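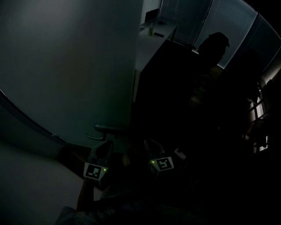

Iveo 과제 중간 진도 보고

수신: Hendrik Modise 과제관리관
작성: Sirkness 조작학습팀 Alina Enache

1. 추진 현황
당 팀은 6월 말까지 손 시연 253건을 수집하였으며, 이 중 143건이 궤적 검수를 통과하였다. 시연자는 양손에 그리퍼를 하나씩 들고 작업을 수행하며, 원격조종 방식의 비교 수집은 Jitendra Dixit 연구원이 담당한다.

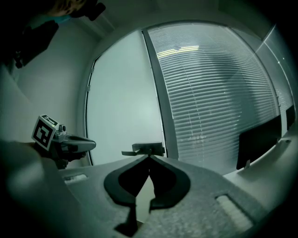 2. 품질 관리
검수 탈락의 주된 원인은 양손 간 상대 위치 추정의 오차로 파악되었다. 이에 따라 궤적 정합 절차를 개정하였고, 한쪽 그리퍼의 카메라에 반대편 그리퍼의 흑백 마커가 잡힌 구간을 우선 정합 대상으로 한다. 블라인드가 드리운 창을 배경으로 한 구간은 노출 편차를 별도로 기록한다.

3. 향후 계획
다음 분기에는 재수집 48건을 우선 시행하고, 정책 학습용 자료를 2차로 나누어 Dristus에 인계할 예정이다. 검수 기준 개정안은 Cadi Nicholas 연구원이 작성 중이며, 월요일 정례 회의에 상정한다. 예산 집행 내역은 별첨과 같다.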